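We use cookies to remember your language and to see which pages are read. Accept | Manage settings

Section 4. Safe working at the bench

4.1 Before you start

These rules apply to everyone who uses the Nosano hand-held gripper at the Jomadstead site, including visitors from Tarnmont. Read them together with the site risk assessment. If the two disagree, follow the stricter one.

1. Clear the bench. Cups, phones and loose paper go on the shelf behind you.
2. Wipe the tabletop with a dry cloth. Spray cleaner leaves a film that changes how light objects slide.
3. Remove rings, bracelets and lanyards. Roll long sleeves above the elbow.
4. Check that the battery door is closed and the latch has clicked.
5. Write the tool number in the bench log. The training set is number 827.

4.2 Checking the fingers

1. Switch the tool off and hold it by the handle.
2. Look along the top and inner face of each finger. Check for splits, lifted covering and grit.
3. Press the covering with your thumb. It should not move.
4. Squeeze the trigger slowly and let it go. Do this 3 times. Both fingers should travel together and return to fully open.
5. If one finger lags or sticks, hang a red tag on the tool and take it to the store.

Note: Small marks on the covering are allowed if they do not catch on a fingernail. Enter them in the log so that the next user knows they are old.

Caution: Do not put your own fingers between the gripper fingers while the tool is switched on – the trigger is light and easy to knock.

4.3 Starting position

1. Stand square to the bench with both feet flat.
2. Open the gripper fully.
3. Bring the tips down towards the table and stop before they touch.
4. Hold still until the tone sounds, then begin the task.
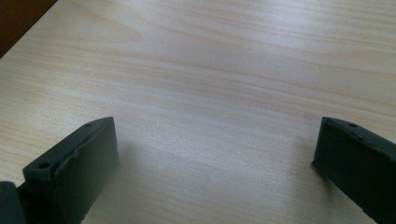 What should I do if the fingers touch the table by accident?

Stop the run, lift the tool clear and repeat the check in 4.2 before you carry on. Mark the run as a contact in the log, even if you can find no damage.

4.4 Breaks and storage

Change user after 52 minutes of work, or sooner if the wrist or forearm aches. Switch the tool off before you pass it over – never hand it across with the trigger live.

At the end of the shift, store the tool with its fingers open in the Trịnh case and close both clips. Cases are checked every Wednesday. Any tool with a red tag stays in the store until it has been signed off.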